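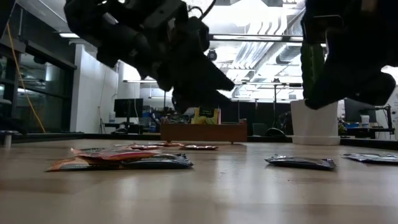 Every few years someone tells me that shrinking packages are a fair answer to rising costs. I have never bought it. A company that needs more money can raise the price and let me decide. Cutting the weight and leaving the package alone is a bet that I won't read the small print. Three foil snack packets in a pile on a table, like the ones here, look like plenty. Foil is good at that. You can't see through it, and a crinkly shine says nothing about what's inside.

My corner store in Jirndale stocks a chip called Winda. The bag I bought last September held 45 grams. The one I bought this spring held 33, at the same price, and as far as I could tell the bag was the same size. I asked the company why. The reply talked about portion choices and my wellness journey. If they cared that much about my portions, they might have mentioned it on the front.

Defenders say the weight is printed right there, so where's the trick? Fine. Then print the old weight beside the new one for six months. Shemweta, which makes the crackers my kids like, says shoppers would find that confusing. I doubt it. People who can compare phone plans can compare two numbers on a cracker box. I suspect the worry is that they would understand it perfectly well.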